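The cube rule, and other things Tastgate had to write down

Rules first, robots second. That is how Hedvika Koubek runs the handling lab at Tastgate, and she will say so before you have your coat off. There is a sheet on the door. Ten rules, big type, coffee ring on the corner. Number one: no one runs an arm they haven't checked themselves that morning.

Sounds obvious. It wasn't, for a long time.

"We had people walking in and pressing go on whatever the last shift left," Koubek says. "Different speed limit, different grip force, a part half loaded. And then they'd write down the result as if it meant something."

So, the rulebook. Version 7 came into force on 13/01/2020 and it's shorter than the version before, which she is quite proud of. The old one ran to 243 lines. Most of that was history – somebody pinched a glove, a line got added, somebody knocked a tray over, two more lines. Everyone signed it. Hardly anyone read past the first page.

The new one is built around small jobs. Before an arm gets near a customer's product, it does the cubes. Plain surface, two plastic cubes, different colors. Pick the one you were told to pick. Leave the other alone. Then put it down where it's supposed to go, and let go without dragging it.

Leave the other alone is the part people skip. Ctibor Beneš writes the test procedures and he is strict on it. A pick that nudges the neighbor gets scored as a fail, even if the pick itself was perfect. "In a bin of real parts, the neighbor is the next pick," he says. He used to work on packing lines and has seen what a nudge does by the end of a shift.

His other thing is clearance. Fingers open fully before the hand comes down, both sides of the part, with space to spare. No squeezing in at the last second to save time. The integrator Curetti, who supplies two of the cells here, wanted that one softened. Their argument: it slows the cycle, and on a good day the arm doesn't need it. Beneš's answer was to ask who decides what a good day is. The rule stayed.

Then the logging. Every attempt gets kept, the bad ones too. Under the old rules an operator could throw out a run if it "looked wrong", and you can guess which runs looked wrong. Now you can flag it, and you have to write why, but you can't delete it. Blurry pictures stay in as well. If the wrist camera was moving when it took the picture, then that's what the arm had to work with, and the record should show it.

Stopping gets its own page. Anyone in the room can stop an arm, no reason asked, no form till afterwards. New starters practice it in thier first hour, before they learn how to start one. Koubek wanted a line saying that stopping will never be held against you. It's in bold.

Not everybody is sold. A team at Ong, a parts supplier that borrowed the rulebook last March, dropped the morning check after a few weeks and went to once per job change. Ero, which does small kitchen goods, kept all of it and added a rule about sleeves and jewelry. Koubek has copied that one, so it will be in version 8.

What she won't copy is anything that can't be tested by the person doing the work. "Use care" came out. "Ensure safe conditions" came out. If you can't stand at the bench and answer yes or no, it dosen't go on the door.

Next on the list is handover between shifts. Draft is up on the wall, already covered in pen – mostly Beneš's. 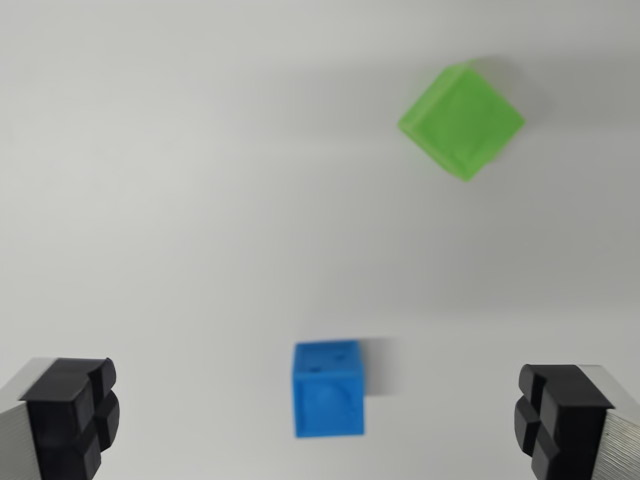 Fingers open, blue cube between them, green cube farther off. Cube work seen from the wrist.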